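Filed under: Phones, Everyday Tech

We use cookies to remember your preferences. Accept / Manage

So I've had the Narska for a month now, and I do like it - far more than I thought I would when Pei-shan Chien talked me into giving up my poor old Flistov. The battery sees me through to bedtime, even with maps running all the way to Durgate and back, and moving my 727 photos across took less time than making a pot of tea.

The keyboard is my one real grumble. It keeps turning "Tse" into "Tea", which my friends of that name have been very sweet about! 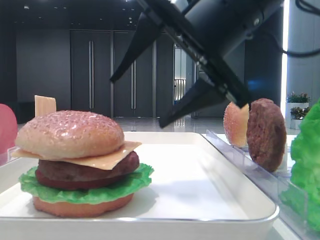
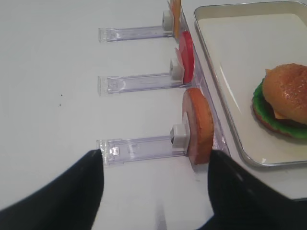

Toy burger parts on a white tabletop.

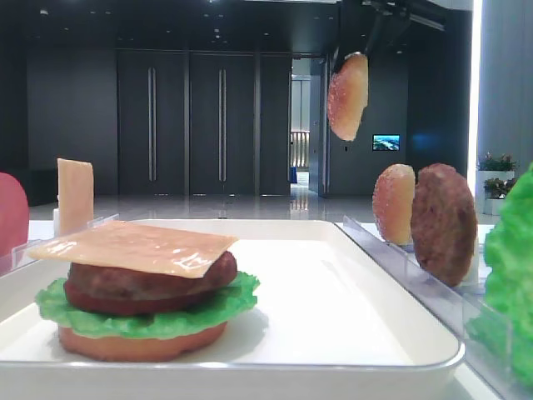 Ho-yin Lai tells me there's a personal dictionary tucked away under Language, so I'll have a go at that tonight and let you know how I get on.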